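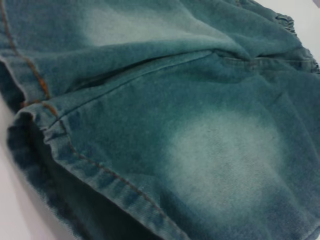

Wrist view, left arm, Monday. Faded denim and orange stitching.

I said in my last post that I didn't believe the Sevance people when they claimed their folding cell could be set up "in a morning" and then left alone. I've now had a good while with it and I still don't believe them, though I'm less rude about it than I was.

Quick recap for anyone who hasn't been following. Juslow, where I work three days a week, takes in children's clothes, sorts them, folds them and sends them out again. Folding is the part that eats the hours. So the firm bought a two-armed cell, one white table, one camera up top and one on each wrist, and I was told to look after it, on the grounds that I once fixed the label printer.

The brochure says the cell "learns the garment". What that comes down to, as far as I can tell, is that you spend a lot of time making sure the cameras agree about where the garment is. If they don't, no amount of learning helps. The overhead camera says the hem is here, the wrist camera says it's a finger's width further on, and the jaw closes on air. The software logs this as a "grasp retry", a very forgiving phrase.

My first job most days is the wrist cameras. They're fixed on a small bracket with 2 screws, and the bracket creeps. Ó Gríofa, who supplied the brackets, say it can't creep. I put a pencil mark across the joint, ran the cell for a shift, and the mark no longer lined up. I sent them a photo and got back a torque figure and a suggestion that I might be overtightening. I bought a proper torque driver out of spite. It still creeps, only less, so I suppose they were partly right.

Focus is the other thing. The lens is set for one distance and has very little to spare either side, so if the cloth is lying in a heap you get one layer sharp and the one behind it gone soft. I set it on something with a weave I can see. Denim is good for that. If I can pick out the slanting lines in the pale parts, where the light is kindest, I lock the ring and leave it. The manual wants you to use the printed target that came in the box, and the printed target is fine, but it's flat, and nothing we fold arrives flat.

Then there's light. We had the overhead panels at full brightness because that's how they were left by the installer. On pale clothes the edges vanished into the table. I took them down to 60 per cent and the edge finding got better straight away. I asked Sevance whether that was a sensible setting and was told the system "adapts to ambient conditions". Then why did it need me to turn a dial?

Anyway, the arms. I do the head camera after the wrists, then bring both grippers in to opposite ends of a garment and look at where they've landed compared with where the screen says they are. Hem on one side, waist on the other.

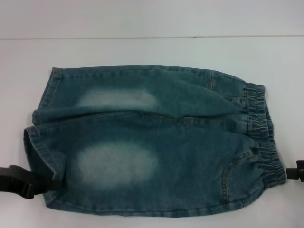 The waist is the harder end. Elastic gathers up, so there's no straight edge for the software to find, and a jaw that comes in level can ride over the ruffles when you wanted it to take hold of them. I spent most of an afternoon on the approach height for that. Lower it too much and the tip scrapes the table, and then you're replacing pads. The pads are Zelska ones, black, and they are the one part of this whole business I have no complaint about. The guidance says change them every 700 cycles. I've gone past that and seen no difference, and I'd like to know who came up with the number and whether they also sell pads.

Trousers are folded lengthwise first, one leg on the other, and only then across. If the legs are staggered after that first fold the cell is supposed to notice and pull them straight. What it does with a small stagger is up to a tolerance setting, and the default was far too easily pleased. I set it to 12, which I believe is millimetres, although the screen doesn't say and the manual uses two different units on facing pages. Some neat folds now get done over again for no reason I can see. I can live with that for the moment.

Conall Ó Briain, who runs a similar cell over at his brother's place, thinks I'm fussing. He does the wrist cameras once a week and says his is happy. I went to look at his and the left bracket moved when I touched it. He says it didn't.

So is it worth it? I don't know. I can still fold a pair of toddler's trousers faster than it can, and I don't need my eyes realigned before breakfast. On the other side, it doesn't go for lunch, and my wrists are a good deal better than they were in July. What annoys me is the selling of it as a thing you plug in. It wants someone standing next to it with a driver and a pencil, and that someone's hours weren't in the quote.

Next job is the right-hand bracket. I've got some thread lock on order and I'll put the pencil mark on again afterwards. If anybody has found a washer that fits under those screws without fouling the cable, please leave a comment, I've tried three kinds.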